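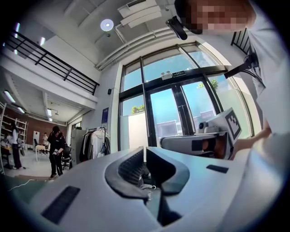
Kiprono Ogola disagrees with the draft on one thing: he thinks a session should open with the calibration check every single time, even if the grippers were only set down for lunch.

Search this forum Advanced search Go

Posted by Birthe Norðdahl, November

Kiprono, I'm with you on the check but not on "every single time"! We did it that way at Talevik for a month and people started rushing through it. What worked so much better was tying it to events. Gripper dropped? Check. Marker card touched or swapped? Check. New operator? Check, and let them do it themselves (it's a great way to get to know the tool).

kogola
Who decides what counts as touched, though? I've watched people bend a marker card with a sleeve and carry on. A bent card ruins the pose track and you don't find out until somebody replays the episodes. We threw away 2000 of them once. I'm not doing that again.

windico_jytte
Ouch, 2000!! Could we meet in the middle? Full check at the start of the day and after any event on Birthe's list, then a quick one after breaks: open and close the fingers all the way, look at the card edge-on, wipe the lens. It takes two minutes and I kind of love doing it, it gets my head back into the work.

kogola
Two minutes I can live with. But write the result down. A check with no log entry didn't happen.

Birthe Norðdahl
Agreed on the log. Can we also fix section 4 while we're in there? It says operators should stand "a safe distance" apart. That's no use to anyone. I'd go with arm's length plus the tool, both of you reaching out at once.

ingvar_s
Arm's length plus the tool is too tight if you're both turning. We use 3 meters at Tellis and I'd keep it as a hard number. Also please add cables to the floor rule, it only mentions boxes.

windico_jytte
3 meters would mean one pair at a time in our room, so I'd want that as a "should" and not a "must". Yes to cables! I'll put the new wording in the draft tonight, shout if I've mangled anybody's point.

kogola
Still a "must" from me on the log.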